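Lemon tea mornings are back at Sisbridge

By Hazel Zamora

If you walked past the old reading room at Sisbridge this August and caught a whiff of lemon, that was us! The tea mornings have started up again after a long gap, and I went along to the first one meaning to stay ten minutes. I was still there at 12, on my third cup.

Alaric Fitzsimmons runs them. He used to work the counter at Delacroix, the café by the bridge, and he has firm views on slicing. Thin and round, pips out, and never squeezed into the cup beforehand (he got quite cross with me over that one). He slices on a pale wooden board and leaves it out on the table so people can help themselves.

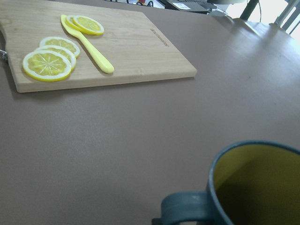
I asked whether he'd thought of putting out something grander, cakes perhaps, and he said the lemons were enough trouble. The hall gave him £400 to get going, and most of that went on a decent urn and a stack of mugs. Tea is from Nenovska, the loose-leaf people on the market, and it's strong stuff. I'd go easy on it if you mean to sleep that night.

The tables are the ones that used to be upstairs, if you remember those. They had a good scrub before we opened and there was a bit of an argument over tablecloths. Alaric won, so there aren't any. He says cloths only mean washing, and I can't really quarrel with him as I'd have been the one taking them home.

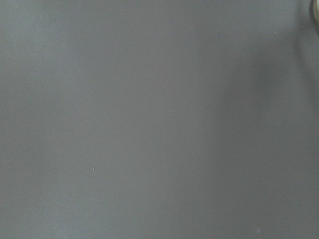 We had a lovely mix in, some faces I hadn't seen since the Wokari lunches stopped, and a couple of families who'd only popped in to ask about parking. One little lad ate a slice of lemon whole, rind and all, and then asked for another. His mum said he does it at home too.

There was plenty of talk about what goes with what. I'm a lemon and honey person, always have been, but the table by the window was all for ginger, and somebody had brought a jar of their own mint syrup which went round twice and came back empty. I've asked for the recipe and will pass it on if I get it. 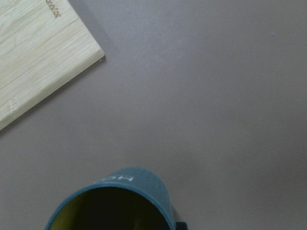
The plan is to carry on through the autumn, same room, doors open at half past ten. It's free, though there's a tin by the door if you'd like to put something in for the next lot of fruit. Alaric would also be glad of a second chopping board if you've one going spare, and a hand with the drying up. Bring your own mug if you're fussy about mugs. I shall be bringing mine, and a pot of honey, and possibly my sister.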